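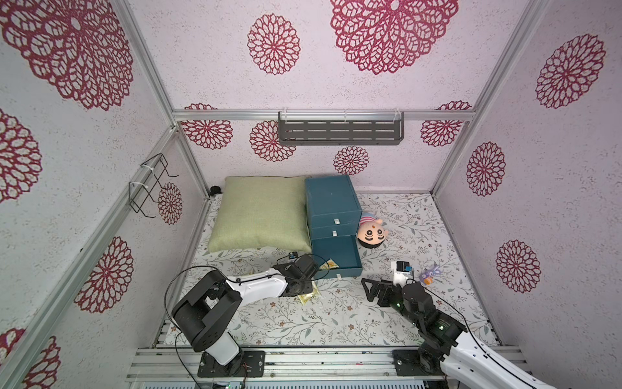
*Drawer out, left arm at the front edge.*

**amra_d** (thread starter)
Club build log, October. Our entry for the Wovov student challenge is two arms, one teal box and a lot of small packaging. The task is putting junk in a drawer, a thing I have failed at for my entire adult life. Yes, the wallpaper stays.

**steinar57**
I judged the regional round once. Crinkly packets will eat your lunch. Stick to rigid stuff until the grasping works, then get fancy.

**amra_d**
Rigid stuff is what everybody brings. We've run 100 practice rounds with mixed piles, and the batteries are no easier than the bags.
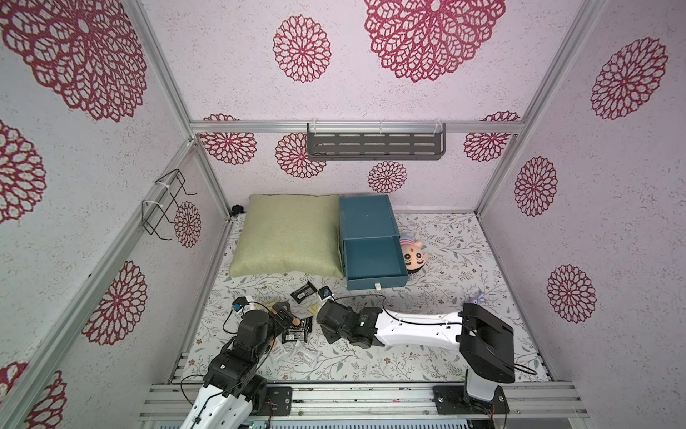 My vote is to keep the pile messy and have the left arm do the picking while the right one minds the drawer. Noeline wants the jobs swapped and has a spreadsheet about it.

**noeline_k**
The spreadsheet is correct, thank you. The left arm drops 30 percent fewer packets when I'm driving. Draw your own conclusions.

**steinar57**
My conclusion is that you should always be driving.

**eyvindur**
Do the rules even allow clear plastic bags? Ours got tossed last year for being "visually unfair."

**amra_d**
Page four, loose wrappers are fine. I read it twice and still don't trust it.
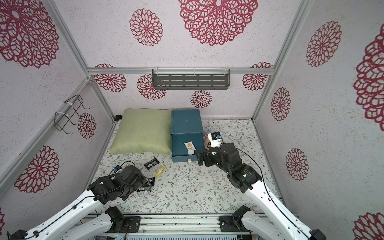

*Right gripper beside the pink-lidded container, left one down in the packets.*

**steinar57**
Now there's a cylinder. You people never learn.

**noeline_k**
Cylinders are rigid, Steinar. You asked for rigid.

**eyvindur**
She has you there. Still think you should thin out that left side, though.

**amra_d**
Thinning is up for a vote at 7 tonight. Bring snacks, and keep them away from the mat.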